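Correia releases Cetero 8 with remote debugging and incremental builds

Brurkmont - Correia today released Cetero 8, a new version of its build and debug environment for developers working on embedded and desktop software. The release adds a remote debugger, a rewritten dependency scanner and a single project file format that replaces the three used in earlier versions.

Cetero 8 is available for Linux, macOS and Windows. Existing license holders can download it from their account page at no charge.

Incremental builds

The dependency scanner now records the compiler flags and header versions used for each object file. When a source file changes, only the objects that depend on it are rebuilt. In internal tests on a project of 500 source files, a one-line change to a shared header triggered a rebuild of 40 objects. The previous scanner rebuilt the full tree in the same case.

Build state is stored in a local cache folder, which can be moved to a shared drive. Cache entries are keyed by content, so a branch switch does not invalidate objects that are identical on both branches.

"Most of the complaints we logged against version 7 were about waiting," said Annag Yule, lead engineer for Cetero. "The old scanner compared timestamps and nothing else. Check out a branch, and everything looked new to it. We stopped patching it and wrote another one." 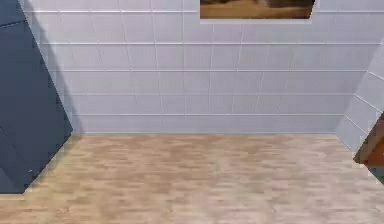
Remote debugging

The new debugger attaches to a running process over a network connection or a serial line. Breakpoints, watch expressions and call stacks are shown in the editor in the same panels used for local sessions. A small agent must be installed on the target machine. The agent does not need root access unless the process being debugged does.

Sessions can be saved and reopened. A saved session holds breakpoints, watch expressions and the last 100 lines of console output - it does not hold memory contents.

Verance, a maker of control software for pumping stations, used the debugger during the beta period. "We attach to the controller from a desk now, and the breakpoints are still there the next morning," said Beatriz Magalhães, software manager at Verance. "The serial mode is slower than the network mode, but it works on our older boards."

Upgrading

Projects from versions 6 and 7 are converted the first time they are opened. The original files are kept in a backup folder next to the project. Projects from version 5 or earlier must be opened and saved in version 7 first. Custom build scripts written for the old scanner will need changes, and a migration guide is included in the documentation.

Version 7 will receive security fixes until next August.

About Correia

Correia develops build, test and debug tools for software teams. The company is based in Brurkmont.

Press contact: Correia press office, Brurkmont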